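Speaker notes: how long should a television documentary be?
Salvador Ramalho
2022-09-08

Start without the title slide. Ask who has watched a whole documentary series in the last month, then who gave up on one.

My own interest is as an editor. I have cut three long series and one that should have been a single film. I will come to that one.

Running time used to be set by the slot. A channel had an hour, you took out the adverts and that was your film. Plasov, the first company I worked for, had a chart on the wall with the exact length for every broadcaster it sold to. If you ran over, you lost a scene, often one you liked.

Streaming removed the slot. It did not remove the budget, and this is where people get confused. A series of four parts can be sold for more than one film, so there is pressure to find four parts in the material before anyone has looked at it. 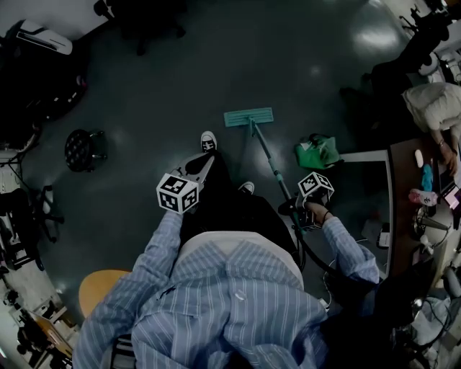 The Lindqvist series. Give the background quickly: a boxing promoter, a tax case, two families who no longer speak. We had 300 hours of footage and 149 interviews. The first cut ran to five episodes and the third had no reason to exist. It repeated the trial from the brother's side and added one new fact, which we moved to episode two in a single line of narration.

Play the clip here. Sound check beforehand, it is quiet at the start.

Point to make after the clip: the brother says less in the short version and you understand him better. Do not labour this.

Then the other case, Graltetti. One football club, one season, planned as six parts and released in July as a film of 114 minutes. The producers were unhappy and so was I for a while. I missed the groundsman, who had 20 minutes in the long cut and has two now.
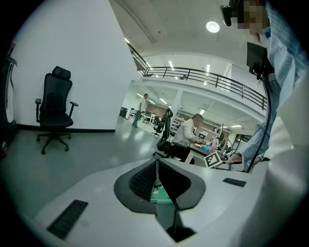
Where length does work. When the subject needs a town or a period around it, viewers will accept an hour in which the main person hardly appears. Sport is good for this, as a match means little until you know who was in the crowd and what they wanted from it. The test I use is to write one sentence for each episode. If two sentences match, join the episodes.

Mention the Wekenetti archive: 3000 tapes, mostly unlabelled. Say that logging them comes out of the edit budget and ask if anyone in the room has found a better way.

Questions. If it goes quiet, ask about recaps at the top of each episode. I would cut them all.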